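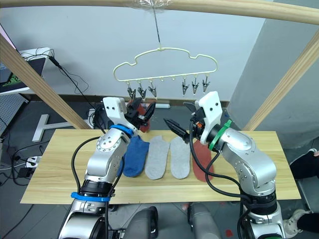

Drying and shrinkage, mostly

8/22/19

Back on the shrinkage question after a morning lost to the boiler. I said I'd write this up properly so that Cormac can follow it when he takes over the wash bench, so apologies in advance for the length (and the handwriting, if you're reading the paper copy).

Where we'd got to: the Nustley wool mix comes out of a warm wash shorter in the foot than it went in, and we've been arguing since June over whether the wash does it or the drying does. Clodagh says wash. I say drying, or I did until this week. Áine says we should all stop washing wool warm, and she's probably right, but people do wash it warm and then they send it back to us in a padded envelope with a sad letter.

What I did

Took plain tube samples off the Adine, all knitted from cone 1459 at the same tension, and left them lying flat overnight to relax before measuring. I skipped this last time, like an idiot, and got numbers that jumped all over the place. Freshly knitted tube is still pulling itself back together for hours after it comes off the needles. Leave it alone! Then I ran a coloured thread through at each end of the measured length and tied it loosely, so we're always measuring between the same two rows and don't have to guess where the rib starts.

One lot washed cool, by hand, squeezed in a towel. One lot through the machine on the wool setting with the spin at 1000. One lot through the same setting with no spin, lifted out dripping and carried across the floor in a washing-up bowl (most of it ended up on my shoes). Half of each lot dried flat on the mesh, half hung by the toe end. Room was at 22 degrees all day according to the thermometer by the door, which Muireann thinks reads high, but at least it reads the same amount high every day.

What came out

The flat ones all shrank by much the same amount whichever wash they'd had, bar the cool hand wash, and that hardly moved. So, point to Clodagh. The hung ones are where it gets interesting. Anything hung without a spin had stretched lengthways under its own water, and it looked as if it hadn't shrunk at all. Lovely result until you put it on. The width had gone in to make up for it, and the ankle was tight enough to leave marks on Aidan, who has big ankles and was kind about it.

So I think what we've been calling "less shrinkage on the hanger" all summer is partly just weight. The fabric's been pulled long and dried that way. I wetted one of the hung samples again, laid it flat, and by late afternoon it was back down with the others. Want to repeat that one before I tell Hanrahan anything, because they've already got "hang to dry" on the draft care card and they'll have to reprint.

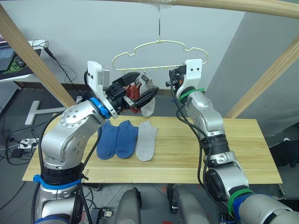
A red sock and a light grey one, with the pale yellow hanger.

Hanging by the toe or by the cuff

Had a short go at this after lunch. By the cuff, the clips leave a little pinch in the rib and it stays there until the next wash. By the toe, the pinch lands somewhere it'll be inside a shoe, so who cares. Against that, all the water runs down into the cuff and it's the last bit to dry — the rib was still clammy when the foot was done. Clodagh hangs hers by the toe at home and always has. I've always done the cuff and I'm a bit annoyed to be wrong.

Drying over a rail with no clips was the neatest of the lot, apart from a faint line across the middle. That line steamed out in seconds with the small iron. Might be the answer for the shop stock, though it takes up a daft amount of rail.

Yarn notes

Cone 1459 is getting low. It was nearly 3000 metres when it came from Etport and I've been knitting and unpicking off it for weeks. Please can everybody leave it for the shrinkage work and use the other navy for practice. The unpicked yarn is in the paper bag under the bench and must not go back in with the fresh, as it's been stretched and kinked and it knits up looser. I've written this on the bag. I'll write it on the wall if I have to.

Also, the Adine is dropping a stitch every so often on the heel turn. It might be a bent latch. I ran my thumbnail over all of them and one feels gritty but closes fine, so I've oiled it and marked the slot in pencil. If it drops again at the same place, swap the needle. Spares are in the tobacco tin.

Things I got wrong

Measured two samples against the tape with the worn end before I noticed. Both are crossed out in the table. Also hung a sample near the open window and it dried much faster than its neighbours, so that one's no use for the timing, but the length is still good.

Next

Repeat the re-wet with new samples. Do the same again with the nylon blend, which Muireann reckons won't budge whatever we do to it. Ask Aidan for a wider mesh so the flat ones aren't touching. Cormac, could you look at the thermometer against the one in the dye room some time?

Need more towels.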